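Skinby Water Notes

Hardness, scale and the filter change schedule

The change to the Praseck source was completed on Saturday, January 20, 2024, and all streets on the lower loop are now fed from it. Members on the upper loop have been on the same water since September. This item covers what the new supply means for kettles, heaters and under-sink filters, and corrects two points in the leaflet that went out with the last bill.

The old well field at Kutness delivered soft water. The laboratory figure for total hardness at the Kutness header, expressed as calcium carbonate, was 87 milligrams per liter. The Praseck figure is 236. Both are within the limits we operate to, and neither has any bearing on whether the water is safe to drink. The difference of close to a factor of three will be noticed in the home all the same, mostly as scale.

Scale forms when water containing dissolved calcium and bicarbonate is heated. Carbon dioxide leaves the water, the balance shifts, and calcium carbonate comes out as a solid. It attaches to the hottest surface available. In a kettle that is the element or the base plate. In a tank heater it is the element or the floor of the tank above the burner. Cold pipes are affected very little, and the leaflet was wrong to suggest that cold-water lines should be flushed every month. They should not be, unless you have been asked to do so by the operations desk for some other reason.

The second correction concerns filter jugs. The leaflet said that a carbon filter removes hardness. A plain carbon cartridge removes chlorine and some taste and odor compounds. It does not remove calcium. Cartridges that do reduce hardness contain an ion exchange resin, usually mixed with carbon, and the packaging will say so. The resin has a fixed capacity, and with harder water it will be used up sooner. A cartridge that lasted its full rated period on Kutness water will not do so now. Volker Thiele in the operations office suggests starting at half the rated period and adjusting from there, using the appearance of scale in the kettle as the indicator.

Tea and coffee

Most of the calls since the changeover have been on this subject, so it gets its own section.

Black tea made with harder water looks darker and duller, and a thin film may form on the surface as it cools. The film consists of calcium carbonate and oxidized tea compounds. It needs calcium, bicarbonate and air in order to form, and it is harmless. It leaves a brown ring on glazed cups at the liquid line, which ordinary dish soap removes poorly. A paste of baking soda and a little water, left on for a few minutes and rubbed with a soft cloth, will take it off without scratching the glaze. Do not use steel wool on any cup with a painted or printed rim.
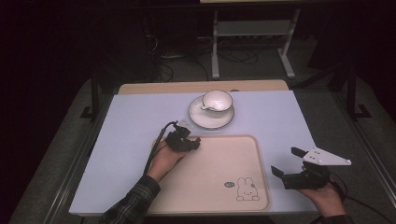
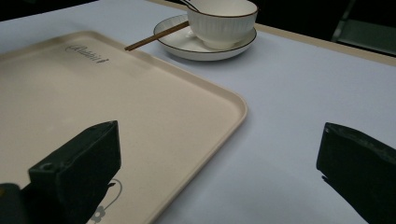
Film can be reduced in three ways. A resin filter lowers both calcium and bicarbonate. A few drops of lemon juice in the cup lower the pH enough to keep the film from forming. Brewing a shorter time leaves less tea material in the water for the calcium to combine with, at some cost in strength. Milk does not prevent the film and in some cases makes it more visible.

Coffee is less affected in appearance. Bicarbonate neutralizes part of the acid in the coffee, and the cup will taste flatter than before. Members with espresso machines should look at the hardness setting in the machine's menu, if there is one. Many machines are shipped with a test strip for this purpose. If yours has been lost, the office has strips at the front counter at no charge. Dip the strip for one second, shake off the excess, wait a minute and read the color against the card in daylight. Reading it under a warm lamp gives a result that is too high.

Descaling a kettle

Fill the kettle to half with cold water and add citric acid, one level tablespoon per quart. Bring it just to a boil, switch off and leave for 20 minutes. Pour out, rinse, boil once with plain water and discard. If scale remains, repeat with a fresh solution. Do not increase the amount of acid, as strong hot citric acid can deposit calcium citrate, and that is harder to remove than what you started with.

White vinegar also works. It is slower and leaves a smell for two or three boils. Never mix either acid with bleach or with any cleaner that contains bleach. Kettles with exposed aluminum should be descaled only as the maker's instructions direct.

Water heaters

A tank heater should be drained of sediment once a year on the new supply. On Kutness water every third year was enough. Turn off the power or gas, close the cold inlet, attach a hose to the drain valve and open a hot tap upstairs to let air in. Run until the water is clear. Water from the tank can scald, so let it cool first or have the work done by a plumber. Do not restore power to an electric heater until the tank is full and a hot tap runs without spitting.

Setting the thermostat lower reduces the rate of scaling, but a tank should not be held below 140 degrees Fahrenheit without advice from an installer about bacterial growth and about mixing valves. Tankless heaters are more sensitive, as the passages in the heat exchanger are narrow. If your unit has service valves, an annual flush with the descaler named in the manual is sufficient. If it has none, ask about having them fitted at the next service.

Softeners

The association does not recommend for or against whole-house softeners. Members who install one should tell the office, as the backwash goes to the sewer and we keep a record of the salt load. The tap used for drinking is normally left off the softener, and anyone on a low-sodium diet should make sure that it is. A backflow preventer is required at the connection. Sihan Guo carries out the inspections and can usually come within the week.

If you already have a softener, the hardness value programmed into it must be changed. Softeners sold in the United States are set in grains per gallon. To convert, divide milligrams per liter by 17.1. The Praseck figure comes to 13.8, and a setting of 14 is appropriate. Units left at the old setting will regenerate too late and pass hard water for the last part of each cycle.

Sampling results

Samples were taken at 147 taps on both loops during the changeover. No sample showed coliform bacteria. Chlorine residual was within range at all points. Turbidity was raised briefly at the two hydrants nearest the Amaral Road valve on the morning of the switch, when the direction of flow in that main reversed and disturbed settled material. It was back to normal by evening after flushing. Members on Amaral Road who still see discolored water should let the outside tap run for five minutes, and call if it has not cleared.

Hardness was measured at every tenth tap and agreed with the header figure to within the error of the method. The full table, prepared by Roswitha Rieger, is on the board in the office hallway and can be mailed on request.

Meters

The supply now reaches all 1546 connections through the new pressure station. Static pressure on the lower loop is slightly higher than before. Toilets with old fill valves may run on or hiss, and a worn washer that held at the former pressure may now drip. A dye tablet in the toilet tank will show whether water is passing into the bowl. Leave it for 15 minutes without flushing. Tablets are kept with the test strips at the counter.

Members whose usage has gone up without a known cause should take a meter reading at night and another in the morning, with no water drawn in between. Any change in the reading indicates a leak on the customer's side. Simão Pinheiro handles billing adjustments for repaired leaks and will need a copy of the repair receipt and both readings.

Questions about anything above can be left on the office line. Callum Blackburn returns calls in the afternoon.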